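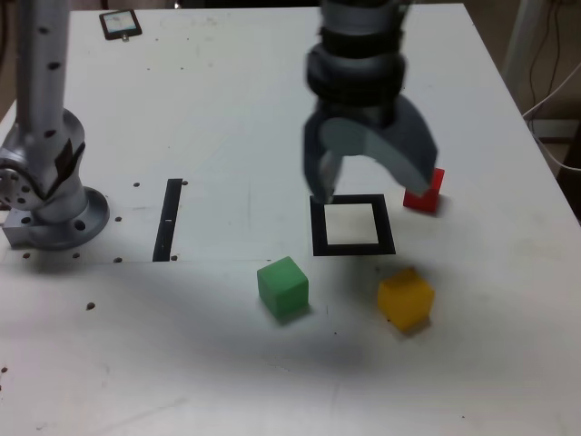 Red, yellow and green on the white table, with the black square waiting.

Three blocks and a square: my favorite new game

I have a confession, friends: I've been playing with blocks again. Rosaire Wong brought up a little puzzle at our June get-together and I haven't been able to leave it alone (my tea has gone cold over it more than once). All you need is a white tabletop, a thick black square marked on it, and three small blocks in red, yellow and green. The square is home. Everything outside it is the yard.

You start with all three in the yard, wherever they land, and somebody calls out a tower. "Yellow on red, green stays out!" is the one we give to beginners. Red goes home first, yellow goes on top of it, and green gets to sit there looking smug. Sounds easy, right? Try it with your other hand, or let Kjell Isaksson call the towers, and you'll be muttering at a cube before you know it.

I like to set the bottom block toward the back of the square so there's a strip of white showing in front. Kjell is a dead-center man and we have agreed to disagree. Bright colors really do help, by the way! I tried a set in plain wood at home and kept forgetting which one I'd called. 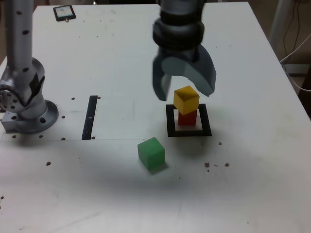
Calling your own towers

Once yellow on red feels comfortable, swap the order, then bring green in for a tower of three. After that we play 7 calls in a row, and a topple sends you back to the first one. My best so far is 4, and I want it noted that the table got bumped. Send me your favorite calls and I'll print the meanest ones next time.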